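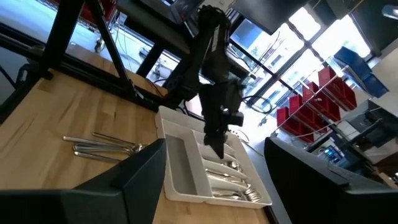

Cutlery task on the wooden table, one arm over the tray, seen from the other arm's wrist camera.

Siltedton manipulation group, monthly meeting, January
Minutes (my turn again, so they're in my words and you can grumble at me afterwards)

Started at 10.05, once the coffee had gone round. Two of us joined by video from Huranholm and the sound was fine for once.

1. Last month's minutes

Accepted with one fix. I'd written that the Pinheiro policy was trained on all our cutlery demonstrations. It was trained on the filtered set only. I've corrected the copy on the shared drive.

2. Cutlery sorting, where we've got to

This took up most of the morning. For anyone who missed December: we have 1459 demonstrations of two arms moving cutlery from a pile on the table into the tray, and the question was whether we need them all. Stotent is our filtering script. It scores each demonstration on how much the arms dither before a grasp and throws out the worst. After filtering we're left with 257, and I'll admit I thought that was a daft number when I first saw it.

Then we ran both. Same network, same training time, 100 trials each, piles tipped out fresh before every trial. Trained on everything, Pinheiro finished the whole pile in 58 trials. Trained on the Stotent set it finished 71. I was really pleased with that, and so was the Huranholm end, though they then spent twenty minutes picking it apart (fair enough, it's what we asked them along for!).

Their main worry is that Stotent may simply be choosing our best operator. We looked at who recorded what and there is a lean that way — one person's demonstrations make up over a third of the kept set. So we can't yet say whether it's the lack of dithering that helps or just one person's tidy habits. Someone suggested a random pick of 257 as a control, which we should have done at the start and didn't. Someone else wanted a control using only that one operator. We agreed to do both.

There was also a bit of back and forth about whether the same training time is a fair comparison when one set is so much smaller, as the small set gets gone over many more times. I said I'd plot the results at several checkpoints so we can see if the big set was still improving when we stopped it.

3. Failures

We watched the failed trials from the filtered run, all 29 of them, at double speed. I sorted them as we went and the room mostly agreed with me. 12 were nested spoons, where the gripper closes on two and carries both over as if it had one. Nine were forks caught by the tines, so they swung round on the way and landed across a rib of the tray. The other eight were a mixed bag, mainly grasps that closed on nothing and then kept going through the motions of putting something down.

Quite a long chat about the nested spoons. One view is that the wrist camera can't tell one spoon from two when they overlap that closely, with all the glare you get off the metal. The other view is that it can, but hardly any of our demonstrations show an operator shaking a pair apart, so the policy has never learned what to do about it. I lean towards the second. We do it ourselves without thinking when we're teleoperating, we just pick from the easy side of the pile and leave the muddle till last.

Proposal was to record a small extra batch that begins with nested spoons every time. Agreed, but it must be kept in its own folder and left out of the Stotent comparison, or we'll never untangle the two.

4. Light

Raised by me. The windows make a big difference to how shiny everything looks, and most of the filtered-set trials were run in the mornings, with the full-set ones split over morning and afternoon. I don't think it explains thirteen trials' difference but I can't rule it out either. From now on we alternate the two policies trial by trial. Blinds were mentioned and voted down, as we'd like the thing to work in daylight.

5. What counts as a success

We still don't have this written down properly! At the moment a fork lying half over a rib is a pass or a fail depending on who's scoring. Agreed wording: every piece has to be in a compartment with its own kind and lying flat in it. Under that rule a couple of our passes may turn into fails, so the 58 and 71 are provisional and please don't put them on any slides yet.

6. Write-up

Huranholm would like a short workshop paper. We're keen, but only with the two controls in it. They'll draft the introduction, we'll do methods and results. Title left open after some truly bad suggestions.

Actions

Siltedton: random control and single-operator control, alternated, scored under the new rule.
Siltedton: rescore the old trials from video, two scorers each.
Me: checkpoint plots, plus a page on how Stotent measures dithering so the others can check it.
Both sites: nested-spoon batch, separate folder.
Huranholm: introduction draft before the next meeting.

Any other business

The naming of log files is a mess and we'll sort it by email. Finished at 12.20. Next meeting same time next month, by video for Huranholm again.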